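Countertop microwave oven

A countertop microwave oven is a self-contained domestic appliance that heats food by exposing it to electromagnetic radiation in the microwave range. It stands on a table, worktop or shelf and needs no fixed installation beyond a nearby mains socket. It is distinguished from the built-in type, which is fitted into a cabinet with a trim kit, and from the over-range type, which doubles as an extractor hood.

Contents
Construction
Door and window
Cavity and turntable
Controls
Siting and supply
Cleaning
See also

Construction

The outer housing is usually a folded steel wrapper, painted or powder-coated, closed at the front by a moulded plastic fascia. White and cream remain common colours for household models. Behind the fascia are two main spaces: the cooking cavity, and a narrower compartment, normally on the right, which holds the magnetron, the high-voltage supply and the cooling fan. The width of the control panel at the front corresponds approximately to the width of this compartment.

Output power for household use is commonly 700 watts or a little more. The power drawn from the mains is considerably higher than the output figure, as part of the energy is lost as heat in the magnetron and the supply.

Door and window

The door is hinged on the left in most designs. Its window is a laminate of glass or clear plastic with a perforated metal sheet, the holes being far smaller than the wavelength used, so that light passes through and microwaves do not. Many makers add a printed pattern to the outer pane, partly for appearance and partly to hide the border of the metal sheet.

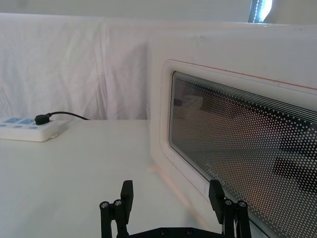
Door window with printed dots, finer and closer together towards the top edge; a thin red trim line runs above the glass.

A choke, which is a shaped channel around the inner edge of the door, limits leakage at the gap between door and frame. Hooks on the free side of the door enter slots in the front frame and operate the interlock switches. Two or more switches are fitted, so that the failure of one does not allow the magnetron to run with the door open. A door that hangs out of line or no longer closes squarely should not be used until it has been repaired.

Opening is by a pull handle or by a push button at the foot of the control panel. The push-button arrangement gives a flatter front and is cheaper to make, but the latch spring is subject to wear. Kacper Baran, in his handbook for appliance repairers, treats the two arrangements separately and lists the spring as a routine replacement part – a view not shared by all writers on the subject.

Cavity and turntable

The cavity is a metal box with a painted or stainless lining. Microwaves enter through a waveguide opening, covered by a sheet of mica or plastic. Air is passed through perforated vents to carry off steam, and the interior lamp is often placed behind such a vent in the right-hand wall.
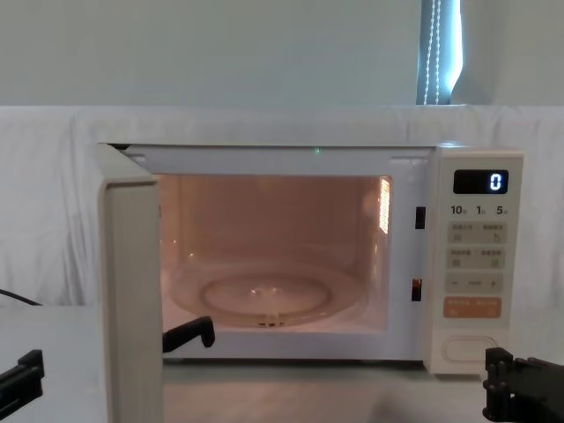
A glass turntable rests on a roller ring and is driven from below by a coupling at the centre of the floor. Rotation moves the food through regions of stronger and weaker field and so reduces uneven heating. The plate has to be seated on the coupling before use. If it sits only on the ring it may turn irregularly or knock against the walls. Flatbed models, such as the former Zelis range, replace the turntable with a rotating stirrer beneath a fixed ceramic floor.

Controls

Older and cheaper models have two rotary knobs, one for power and one for time. Electronic models have a digital display above a group of buttons. Quick-time buttons add a fixed period with each press, and further buttons select power level, defrosting or a preset programme. The start and stop buttons are generally larger than the rest and may be of a different colour.

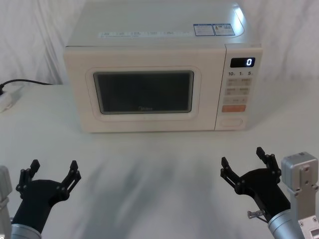
Siting and supply

The oven should stand on a level, dry surface able to bear its weight, with space left at the back, sides and top for ventilation according to the maker's instructions. Curtains and other loose fabrics should be kept clear of the vents.

A wall socket is preferred to an extension lead. Where a lead is used, its rating must cover the input power of the oven together with anything else connected to it.

Cleaning

The cavity and door seal are wiped with a damp cloth and mild detergent. The glass plate and roller ring can be lifted out and washed separately. Abrasive pads scratch the window and the lining.

See also
Convection microwave
Magnetron
Lanus (appliance maker)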